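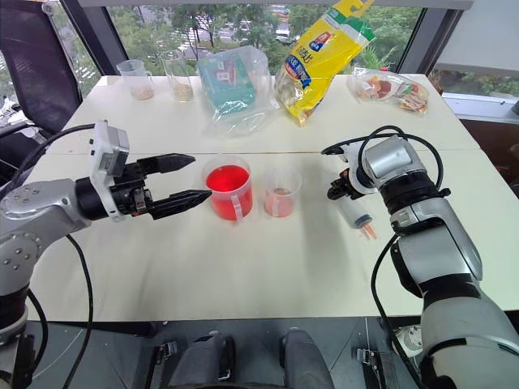 4.2 Open day at Gastura: the liquid transfer demonstration

The second setting was the open day, Friday, December 19, 2025, held in the upstairs lab at Gastura. The first setting (Section 4.1) was closed sessions with our own staff. Same two arms, same software build, same task list. What changed was the people.

Doors opened in the morning and stayed open until late afternoon. Nearly 400 people signed in at the front desk. Not all of them came upstairs. We have floor logs for the room but the desk list and the room log were kept seperately and we did not try to match them afterward. Anyone who stood at the rope for a full attempt is a "viewer" below. Anyone who passed through is not.

Three tasks were on the program. Pouring dry grain between cups, opening a snack bag, and liquid transfer with a syringe. This section is mostly about the third, as it drew the most questions and produced most of the stops. The grain task is in 4.3. The bag task was dropped after lunch, see 4.4.

Figure 3. The liquid transfer station, as seen from the head camera. Two clear beakers on the near table, the larger one with red liquid, with the syringe lying to the right of the smaller one. Items along the back edge are not part of this task.

Setup. Two white tables pushed together, the working area on the near one. Left arm on the large beaker, right arm on the syringe (Figure 3). Each arm has its own gripper. The controller, Drusis, plans both arms together but runs them on separate clocks, and the lag between the two is what we were interested in measuring. Closed sessions had given us a decent picture of the lag with no audience. We wanted to know whether talk, pauses and restarts made it worse.

The attempt, in order. The left arm closes on the large beaker and holds. The right arm picks the syringe up off the table, turns it, brings the tip over the liquid and lowers. Draw. Lift, wait, move over the small beaker, push. Put the syringe back down. An attempt counts as complete if the syringe ends up back on the table and the left gripper has let go. How much liquid was moved is scored separately, by weighing the small beaker before and after.

Why dyed water. Clear water was used in closed sessions and worked well enough for the scale, but viewers at a rope cannot see clear water move. Red was picked on the morning itself. We had planned on blue. Red did cause one problem, see below.

The operator. Anouk Mertens ran the station all day, with one break. Her job was to reset the table, start the attempt, and press stop if needed. She also took questions, which was not in the plan. The protocol said questions would go to a second person standing by the door, but viewers asked whoever was closest to the arms, and that was her. From the second hour on we let it be. All her talk during attempts is on the room audio and has been lined up with the arm logs.

Results for the day. 70 attempts started. Most completed. The full table is in the appendix and we only go over the parts that differ from Section 4.1.

First, timing. The longest single run without a human touching anything was 1128 seconds, covering several attempts back to back in the early afternoon. That is longer than anything in the closed sessions, where staff tended to step in and tidy the table even when the arms were doing fine. We did not expect the open day to give the longer run. The rope probably helped. People behind a rope do not straighten beakers, and Anouk was busy talking.

Second, lag. The worst lag between the left and right arm on the open day was 830 ms. It happened right after a restart. Leaving restarts out, the lag on the day looks the same as in closed sessions. So the audience itself did nothing to the lag, as far as we can tell, but the audience led to more stops, and stops lead to restarts. This matters for anyone planning a demo. The controller should be made to wait after a restart until both clocks agree. Our build did not do this. The next one does.

Third, stops. Every stop was pressed by the operator, none came from the software. We sorted them by listening to the audio and asking her the same evening, before she had seen any logs. The groups:

Syringe grip. The gripper closes on the barrel too near the plunger and the syringe tips on the way up. Most common. Also most common in closed sessions.
Beaker contact. A left finger pushes the large beaker along the table before closing. With clear water we would sometimes let this go. With a beaker filled nearly to the top with red dye and people watching, she stopped early. Those attempts may well have finished if left alone. We count them as stops.
Visitor over the rope. An arm or a phone reaching in. Short stops, all of them.
Question stops. She paused the arms to point at something while answering. Not foreseen, no category for it in the protocol, added afterward.

The last group is the interesting one. Question stops were nearly all asked for at the same moment, right after the draw, with the syringe hanging over the table. People wanted to know if the robot knew how much was in it. It does not. The controller works from plunger travel only and there is no check against the level in the beaker. Several viewers were surprised by the answer, and a couple said so at length. We take the point. A level check from the head camera is simple enough to add and is now on the list.

The dye problem. The scoring script for the small beaker used a color threshold set on clear water, as a rough cross-check on the scale. A shallow layer of thinned dye comes out pinkish orange to the camera and the script read it as background. All the camera scores from the morning are therefore useless. Scale readings are fine and are what we report. The threshold was reset at the break, and the afternoon camera scores are given in the appendix for completeness but nothing in this paper rests on them.

Light. The tables stand in front of a large window. Closed sessions were run with the blinds down, the open day with them up, for the visitors. We had worried about this more than turned out to be neccessary. Two grip errors late in the day could be put down to light, but could as easily be the syringe having rolled after the reset. We cannot seperate the two from the logs.

Reset. The written rule was to lay the syringe in the same spot each time, at the same angle. In practice it was set down by hand, quickly, while talking. Placement was looser than in 4.1. We had not meant to test this. Still, the grip success rate held up reasonably well, so some looseness is clearly fine. How much, we can't say from this data. A proper sweep of start positions is planned with the Sepp test fixture, which holds the syringe at a set angle.

Viewer comments. Short cards were left by the rope. Few were filled in and we make no claims from them. The one comment that came up on more than one card was that the arms were slow. Speed was capped for the day as part of the safety sign-off, and the cap was kept for the whole task even where only the left arm was moving.

A note on comparing with the earlier visit. Part of the same team showed an older build at the Ruduvgate site in May, with one arm and no liquid. Numbers from that visit have been quoted in talks next to the ones here. They should not be. Different gripper, different task, and attempts were restarted without being logged.

All attempts from the open day are included in the pooled analysis in Section 5, question stops too, with stop type as a factor. Leaving the question stops out changes the completion rate but not the lag result.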